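Staff and management meeting, packing room, Pustano site
2018-01-24

Present: Zubaida Bajwa (chair), Roman Adamczyk, Jade Dawber, Valter Bakke. Apologies: Pascal Thiele.

1. Last minutes
Agreed, with one correction. Item 4 said staff "welcomed" the Fledis arms. Jade asked for "were told about".

2. The arms on cup handling
Valter reported that the trial goes on for another 12 weeks. He expects the arms to take over sorting and turning of cups on the short line. Roman asked what "take over" means when a person still has to stand by and clear jams. Valter said the standing by would get less. Roman asked for that to be minuted, as he heard the same in October.

Jade said the target of 100 cups an hour was set without asking anyone who does the job. She also wants stoppages written down by the people on shift as well as by Fledis. Agreed.

3. Jobs and hours
Zubaida confirmed that six people are to be trained as minders. Pay for the minder role is not settled. Jade said it is more responsibility for the same money - and duller work, by most accounts. Zubaida will take it to Pascal.

Roman asked whether the evening shift will be cut. Zubaida said there were no plans. Roman said that was a different answer from no, and Zubaida accepted this.

4. Safety
Reach of the arms to be marked on the floor before anyone is trained. Valter to do. Stop buttons to be shown to every shift, cleaners included.

5. Any other business
The Rustinik lockers still stick. Carried over again.

Actions
ZB: minder pay, written answer on evening shift
VB: floor marking, stop buttons
JD: stoppage sheet

Recent items
Fabbri order: changes to packing
Canteen prices
Minder training: how to put your name down 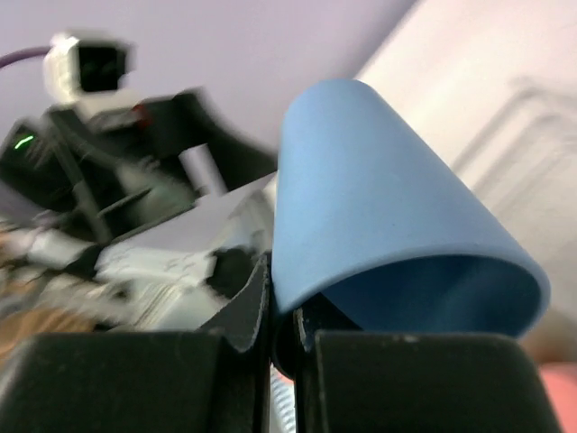 Item 2: blue cup at the gripper, second arm behind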